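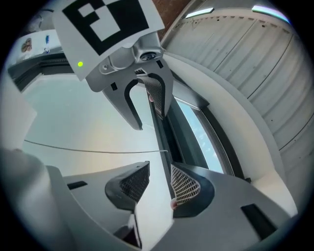

Comparing two hand-held grippers before a recording session

A pair of hand-held grippers is only useful if both units behave the same way. The procedure below checks one unit against the other and takes 14 minutes once the bench is set up. It was written for the Lencho pair at Diltmont but applies to any two grippers with a marker card on top and a fisheye camera in the housing.

1. Power and status

Switch on both units and wait for the green indicator on each. Do not start the comparison with one unit still booting – the clocks will not match.

2. Finger travel

Open both grippers fully, then close them until the pads touch. Repeat 3 times. Read the encoder value at full open. Our left unit reads 3224. If the right unit differs by more than 108 counts, re-zero it and start again.

3. Pads

Look at the mesh on each finger. Torn cells near the tip change the grip on thin objects. Check that the black edge is seated along the full length of the pad. Replace pads in pairs, never singly.

4. Facing test

Hold the grippers with their fingers pointing toward each other, one inverted above the other. Bring the tips close without letting them touch. Each camera should see the other unit's fingers and at least part of its marker card. A card that is partly out of view may still be detected or may drop out, depending on the tilt. Log the detection rate at three tilt angles per unit.

5. Exposure

Run the facing test once toward the window and once away from it. Ceiling lights and open sky will both pull the auto exposure down. Lock exposure on both cameras at the same value before recording.

6. Results

Save both logs under the same session name. A unit that fails step 2 or step 4 twice goes back to Vestness for calibration.

Procedure maintained by Inna Kobzar.

Contact | © Soltside | Back to top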